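Imprimir esta página
Enviar por correo electrónico

Preguntas frecuentes sobre Lirari, la pinza de mano que montamos en el taller compartido

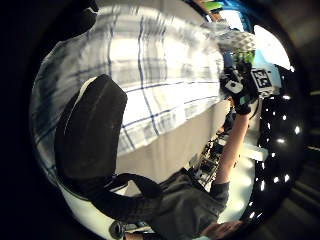

Margarida Valente
Coordinadora del montaje de Lirari, taller Stemano

Desde que colgamos los planos en marzo me han ido llegando correos con dudas, muchas de ellas repetidas, y como me da apuro contestar con prisas he ido juntando las respuestas en una sola página. Las escribo como las contaría en la mesa del taller, con sus rodeos, así que si buscas algo concreto puedes saltar de pregunta en pregunta sin ningún remordimiento.

¿Qué es Lirari, en pocas palabras?

Una pinza que se lleva en la mano, con su cámara y su electrónica de registro, y que nos sirve para grabar cómo doblamos, estiramos y recogemos telas. Con esas grabaciones queremos enseñar a un brazo de sobremesa, al que llamamos Horkau, a hacer algo parecido con paños y camisas. Horkau va por detrás, ya os lo adelanto, y de él hablo más abajo.

¿Por qué empezar por la tela, con lo difícil que es?

¡Porque es lo que teníamos en casa! Empezamos con tacos de madera, como casi todo el mundo, y a las pocas semanas nos aburríamos. La tela de cuadros tiene además una ventaja muy agradecida para quien revisa los vídeos después: en la foto de arriba las líneas azul marino se van torciendo hacia donde el paño se estrecha y se frunce, y con un vistazo se entiende hacia dónde tira. En una tela lisa todo eso hay que adivinarlo. El inconveniente de los tejidos claros es que se queman enseguida con la luz, y ahí tenéis el centro del paño casi blanco del todo. Para las sesiones largas conviene bajar la exposición y dejarla fija.

¿Por qué se ve todo tan curvado?

Por el objetivo, que es muy angular. Al principio molesta, los brazos salen doblados y las paredes parecen de goma, pero nos interesa tener en la misma toma la tela, la mano y lo que hay al lado. Nosotros guardamos el vídeo tal cual sale y corregimos la curvatura después, en una copia. Por favor, no borréis nunca el original para ahorrar disco. A mí me pasó con dos tardes enteras de trabajo y todavía me acuerdo.

¿Para qué sirve el cuadrado blanco y negro que va junto a la muñeca?

Es un marcador visual. El programa lo busca en cada imagen y, conociendo su tamaño, calcula dónde está la mano y cómo está girada. Lo llevamos en una cara del módulo que va sobre el guante. Imprimidlo en papel mate, pegadlo bien plano y respetad el borde blanco de alrededor, que hay quien lo recorta por estética y luego me escribe diciendo que el programa no encuentra nada.

¿Hace falta guante? ¿No se puede sujetar el módulo con una cinta?

Se puede, y así lo hicimos un tiempo. La cinta se gira cuando doblas la muñeca, y si el módulo se mueve respecto de la mano las medidas dejan de valer. El guante con puño ancho reparte mejor el peso y es más cómodo. Elegid uno ajustado, probad a cerrar el puño varias veces antes de fijar nada y dejad para el final el recorrido del cable, con holgura suficiente para que baje junto a la muñeca sin tirar. Un cable tenso acaba arrancando el conector, y soldar conectores pequeños a las once de la noche no se lo deseo a nadie.

¿Cuánto cuesta montar una?

El último juego completo nos salió por 600 euros, con la cámara, el guante, la electrónica y el filamento. No incluye la impresora 3D, que es la del taller, ni las piezas que rompimos aprendiendo. Si ya tenéis una cámara angular en un cajón, el gasto baja bastante. Guardad los tiques, que luego hace ilusión (o susto) repasarlos.

¿Y cuánto pesa?

La versión de ahora, con batería, se queda en 1170 gramos contando también la pinza y el cable. Es más de lo que quisiéramos, y se nota. Hacemos tandas de 16 minutos y después se descansa la mano, aunque uno se encuentre estupendamente. Quien tenga molestias de muñeca, mejor que se dedique a revisar vídeos, que trabajo hay de sobra.

¿Cuántas grabaciones habéis hecho?

Llevamos 2382 tomas guardadas. No todas son buenas, ni mucho menos: hay algunas en las que la tela se queda fuera de campo y otras en las que se perdió el marcador a mitad del gesto. Las malas también las conservamos, en una carpeta aparte, con una nota de qué salió mal.

¿Qué luz recomendáis?

La más suave que podáis. Los puntos de luz sueltos sobre un fondo oscuro salen en la imagen como estrellas y rayitas, y a veces el programa se despista con ellos. Un difusor casero de papel vegetal ayuda mucho, siempre que lo dejéis bien separado de cualquier bombilla que se caliente. Revisad también los paneles blancos que queden detrás del marcador.

¿Cómo va Horkau, el brazo?

Despacito. Sabe acercarse al borde de un paño y cogerlo, y con la segunda parte, la de doblar, todavía se hace un lío. Hemos cambiado los dedos por unos más blandos y ahora pellizca mejor el algodón, pero con el lino se le escapa. En cuanto tengamos unos planos presentables los publicaremos junto a los de Lirari.

¿Puedo montarla en casa sin tener taller?

Sí. Con un destornillador pequeño, un soldador y una mesa despejada se llega al final. Las piezas impresas se pueden encargar en la copistería Sampaio, que ya tiene los archivos y sabe con qué relleno van. Pedid de una vez las dos tapas de la batería, porque una siempre acaba con la pestaña rota.

¿Puedo pasarme a verla?

Claro que sí, y encantada. Estamos en Stemano por las tardes, a partir de las seis y media. Llamad fuerte a la puerta, que con la sierra en marcha no se oye el timbre, y si tenéis algún trapo de cuadros que ya no uséis, traedlo.

Imprimir esta página
Enviar por correo electrónico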